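Cooking should go back on the timetable

My daughter left school at 16 able to draw a graph of a pendulum and unable to make soup. She had three cookery lessons in her last year, and one of those was a film.

Schools say there is no room. Our own found room for 80 minutes a week of exam practice. I would give half of that to onions, eggs and rice, for every pupil, every week. A bag of lentils costs less than a workbook and can be eaten afterwards.

Small children already like kitchens. We should start there and keep going.

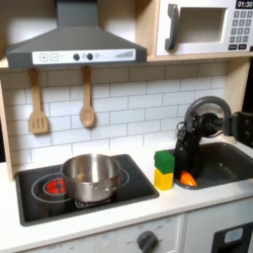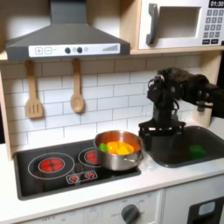
Tegwen Llewellyn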